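The grey bin stays

Since August I have promised to empty the storage corner, and on Friday, May 2, 2025 I finally started. The big grey bin was first. I bought it from a workshop sale at Allum for 15 euros, and it was already old then.

For 2 evenings I moved things out of it and made piles on the floor. What to keep, what to give away - I am slow with such decisions.

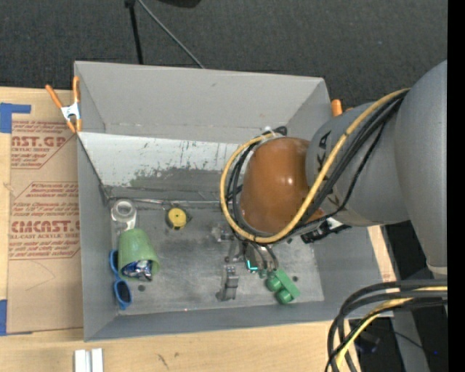 The grey bin on the table, with all its scratches.

I thought about painting it. A tin of Marix metal paint costs 40 euros here, so I will leave it. The worn panel at the back does not disturb me, and the stains on the bottom are old friends by now. Next week I want to sort the small toys, and then the cables.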